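Ticket 14: wrist camera comparison, dish rack bench
Opened 3rd July by Luana Holanda
Status: open

Ran the mug pickup again with the long fingertips from Valivside and wow, what a difference! 18 tries, only 2 slips, and both came when I went for the handle. Wrist views attached, pink mug on its side in the rack in each.
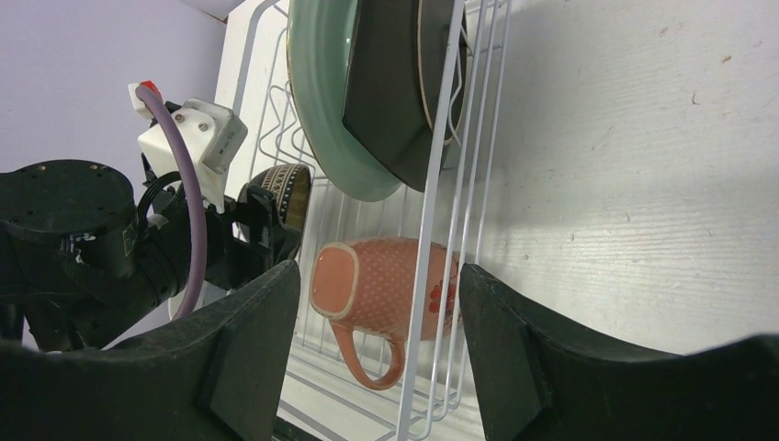
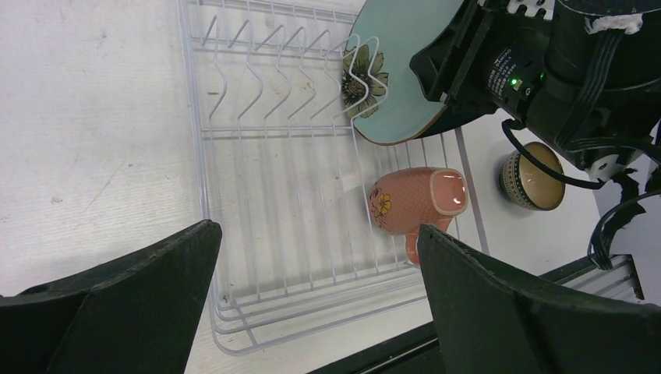
Cleiton Fagundes replied that he'd love to see the short tips get the same 18 tries before we switch, with closing speed left at 3. Fair point! Starting those next, same rack, and I'll post the slip count on this ticket.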